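We use cookies to improve your experience. Accept / Manage settings

Low wall at Prurkham: sheepfold or house?

Nasrin Talebi
Rectangular footing above the burn, 9 paces by 3, one gap on the long side. No hearth visible. How do I tell which it was?

Merja Kinnunen
Check the corners. Rounded inside usually means a fold. Also look for a drain at the lower end, typical of a byre.

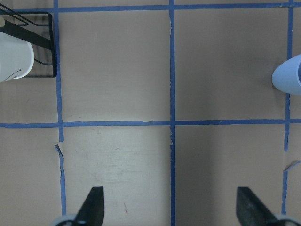
Plot it at a fixed scale before the bracken comes back, and compare it with the first edition map.

Rakiya Afolabi
sheep probably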